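Last updated 29 Jan 2022

# Orkholm Soup Recipes

A plain-text collection of soup and porridge recipes from the Orkholm community kitchen, typed up from handwritten cards. The collection holds 356 recipes in one CSV file, plus a short file of notes on measures and spellings.

Maintained by Holger Fjeld. Corrections are welcome and usually go in with the next release.

## What is in the folder

- `recipes.csv` — one row per recipe
- `ingredients.csv` — one row per ingredient line, linked by `recipe_id`
- `measures.md` — how cups, spoons and handfuls were converted
- `changes.md` — list of edits by release

Both CSV files are UTF-8 with commas as separators. Text fields that contain a comma are in double quotes. Line breaks inside the method text were replaced with a single space.

## Columns in recipes.csv

| Column | Type | Notes |
|---|---|---|
| `recipe_id` | integer | Stable between releases |
| `title` | text | As written on the card |
| `title_plain` | text | Spelling made uniform |
| `box` | text | `citano`, `srivastava` or `suron` |
| `servings` | integer | Blank if the card does not say |
| `minutes` | integer | Total time, blank if unknown |
| `method` | text | Full method, lightly edited |
| `season` | text | Blank for most rows |

The `box` column records which of the three card boxes a recipe came from. The boxes are named after the families who gave them to the kitchen. Srivastava is the largest and has most of the lentil soups. Citano is mainly bean and vegetable soups, with a few broths. Suron is the smallest, and many of its cards are porridges.

## Servings and portion size

The cards do not agree on what a serving is. Some count ladles, some count people, and a few of the Suron cards say only "one pot." Where a card gave a number of people, that number went into `servings` unchanged. Where it gave ladles, we divided by 2 and rounded down.

A serving here means one deep bowl, filled to a finger's width below the rim. It does not include bread or anything to drink. If you cook for children, or serve the soup as a first course, the numbers will be too low. 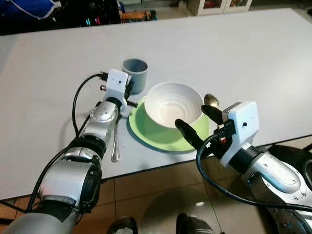 ## Measures

Amounts in `ingredients.csv` appear twice. `amount_card` is the text from the card, and `amount_metric` is our conversion in grams or milliliters. Things to know before you use the second column:

1. "Cup" was read as 240 ml throughout, though the Citano cards may have meant a smaller one.
2. "Spoon" with no other word was read as a tablespoon for liquids and a teaspoon for spices and salt.
3. "Handful" was set at 40 grams for leaves. For anything else it was left blank.
4. Stock cubes stay as a count. The cards never name a size.

Salt is the least reliable ingredient. Several cards say "salt" and nothing more, and those rows have no metric amount. Please don't fill them with an average — the soups made with salted meat need far less.

## Known problems

- 11 recipes have a method that stops early because the second card is missing. They are marked `[incomplete]` at the end of the method text.
- The same pea soup appears in two boxes under different titles. Both rows were kept.
- Times are the cook's own guess. Soaking time for dried beans is sometimes included and sometimes not.
- `season` was filled in only where the card had a note such as "after first frost" or "May, with new nettles." Do not treat a blank as "all year."
- Allergens are not tagged. A search for "flour" will miss barley, and a search for "milk" will miss cream and butter.

## How the text was edited

Cards were typed by one person and checked against the original by another. Obvious slips were fixed in `title_plain` and in `method`. The `title` column was left alone, so you will find "lentel" and "lentil" side by side there. Personal remarks about relatives and neighbors were left out of the method text. Remarks about the food stayed in, including the one that calls the cabbage broth "fine if you are ill."

No recipe was tested as part of this work. Many have been cooked at the kitchen over the years, but we did not keep a record of which.

## Use

You may copy, change and share the files for any purpose. Please name the Orkholm community kitchen as the source and keep the `box` column if you pass on the full set.

To report an error, send the `recipe_id`, the column name and what you think it should say. For conversion errors, check `measures.md` first.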